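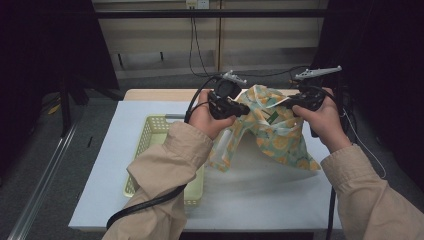
Monday, February. Folding bench, after lunch.

The thin stuff is still winning. Every heavy cloth in the Ilovlow return went through sorting with no argument last week, and the canvas could have folded itself if asked firmly. The light cotton-weight pieces are another matter. Pick one up by the wrong edge and it makes a tent, and then you have a tent to deal with. The mint one with the orange and yellow citrus slices did exactly this on the white table: one flap down on the basket side, a corner off toward the right, and in between a heap with opinions. The only fixed points on it are the white strip near the top and the little dark green label stitched just below, so I have decided to treat those as north.

New rule, then, for trial this week: find the label first. Don't shake, don't flap, don't try to guess the long side from the bundle. Find the label, get hold of the edge nearest to it, and let the rest hang until it has stopped being dramatic. Then lay it down with the label at the far side of the table and start on the corners.

I wrote more or less the same thing in the old notebook two winters ago and then ignored it, so this time it is going on the wall.

Lot 1474. Mixed household textiles, back from Ilovlow, 340 pieces on the sheet. The sheet describes all of them as "linens, asst." Thank you, sheet. I have started a second list with an actual column for print, because "the fruit one" is now what everybody calls it out loud and it may as well be official. Other names in use at the bench: the sad stripe, the hotel one, the one that smells like a cupboard. The last has been rewashed and has kept its name anyway.

Label trouble. Under the old Heffernan system the label always went in the lower left corner, so anyone who learned on Heffernan goods turns everything round once before starting, out of habit, and then turns it back. I do it myself. On thin cloth that extra turn is where the twist gets in, and a twist folded into the first half is there until somebody unfolds the whole thing and says a word. If you catch yourself turning, put it down and begin again from flat.

Print trouble. A busy repeat hides creases very well. This is lovely for the customer and bad for us. I passed a citrus piece this morning as flat, put my palm on it, and found a ridge straight across the middle that I could not see at all. Plain cloth tattles on you, fruit keeps quiet. So: palm over every printed piece before the second fold, starting at the middle and going outward. Going inward just collects all the slack in one place, like sweeping under a rug you are standing on.

Table. The white top is good for finding dark threads and hopeless for finding white ones. I came across a white hem thread on my own elbow at coffee. It also shows shadows, and a shadow under a piece means the piece is not down yet, however much you want it to be. Cheapest flatness gauge in the building. I would still like the other table back from the Wuvevis job, the one with a bit of drag to it. Thin cloth skates on this one. Asked again on the sheet by the door, underneath where I asked before.

Baskets. The pale yellow-green one with the square holes stays on the left, long side running front to back. Somebody keeps turning it sideways to make room for a mug. The mug can go on the shelf. Set the other way, the basket takes up exactly the strip of table you need for the first flap, and you end up folding on a slant and blaming the cloth. Also, fold no piece over the rim of a basket with holes in it. A loose thread went through one of them on a different piece last week and I spent a good part of the afternoon on the rescue. The piece was fine. I was less fine.

Order of work as it stands, citrus and anything equally flimsy:

Label found, label edge to the far side.
Let it hang, then down.
Near corners out. Far corners again, they will have moved.
Palm from the middle.
Fold away from you, white strip kept on top where you can check it is straight.
Palm.
Fold left over right.
Leave it alone.

That last line is a real step. I timed nothing today but I did keep a tally of pieces I spoiled by improving them after they were already done, and it came to 9. One of those I improved 2 times.

Traker folding board: tried it on the thin pieces before lunch. Great on shirts, I have no quarrel with it on shirts. The cotton creeps off the side panel as soon as you lift, and you get a very crisp fold in the wrong place. Board is back on its hook. If anyone has a trick with it, write it here — there is space under this entry and I promise to read it in good humor.

Still to do: print column for the rest of 1474. New bin card for fruit. Ask whether the green labels all come from one batch, as I would like to know before I build a religion on them. Steam iron is dripping again, left side, towel underneath for now. Do not move the towel.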